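Guides > Robot Learning > Recording Demonstrations

How to Record Good Demonstrations for a PC Assembly Task

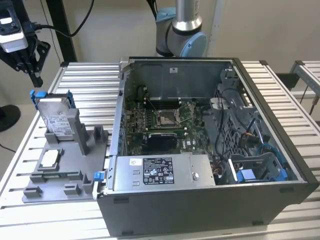 A reader going by Marwat wrote in after my last guide and asked why anyone would bother with a fixture when you could just scatter the parts on the table and let the policy sort it out. Fair question, and I did it the scatter way for my first 800 episodes (never again!). So let me start there.

Start with the fixture

Put every part in a holder that gives it one resting pose. My holder is 3D printed, with a square recess for the processor and an upright slot for the hard drive, so the drive stands up where the fingers can get at it. I print mine in gray because that's the spool I buy in bulk. Check the fit with the real part before you record anything. If the CPU rattles in the recess you'll see it in your data as a grasp that drifts a little every time, and you'll blame the camera for a week like I did.

Once the fixture works, move it. I know, I just told you to hold everything still! The parts sit still in the fixture, but the fixture itself gets nudged to a new spot on the slotted table every 35 episodes. The case gets a small turn too. Keep a note of which block of episodes had which layout, you'll want it later.

Split the job up

Don't try to record the whole build in one go. I record these separately:

CPU from fixture to socket, lever already up
Lever down
Drive from fixture to cage

For the CPU one, stop the recording when the chip is seated and the fingers are clear. I used to let it run while I reached for the keyboard, and the policy learned to hover over the board at the end doing nothing, which was pretty funny for a day or so. Trim your tails.

Keep your episodes short. Mine for the drive run 18 seconds when I'm warmed up, and I toss my first few of every session because I'm always clumsy before coffee.

Drive it slowly, but don't freeze

Long pauses are poison. If you need to think, think before you press record. When I line a drive up with the cage I go in at one steady, slow speed, and if I miss I back out a little and try again in the same episode. Keep those! A demo with a small miss and a clean recovery is worth a lot to me, and my Flunero runs got noticeably better once I stopped deleting them. What I do delete is anything where I bumped the case hard enough to shift it.

Watch out for cables. A loose SATA cable near the drive cage will end up somewhere different after every reset, so decide up front if you want that variety. I leave it in for the drive task and tuck it away for the socket task.

Reset like you mean it

Resetting is most of the work. Drive back in its slot, processor back in the recess face up, lever open, cables checked, arm home. I say it out loud, yes, like a pilot. And please look at the socket pins under a bright light every so often, I ruined a board at Pludeneck by recording half an afternoon onto bent ones.

How many do you need?

I aimed for 3000 across the three tasks and started training well before I got there. Train early, see where it fails, then record more of exactly that spot. For me it was the last bit of the CPU placement, so that's where most of my October went.

File naming I'll cover with the Triltby export script, it needs its own page.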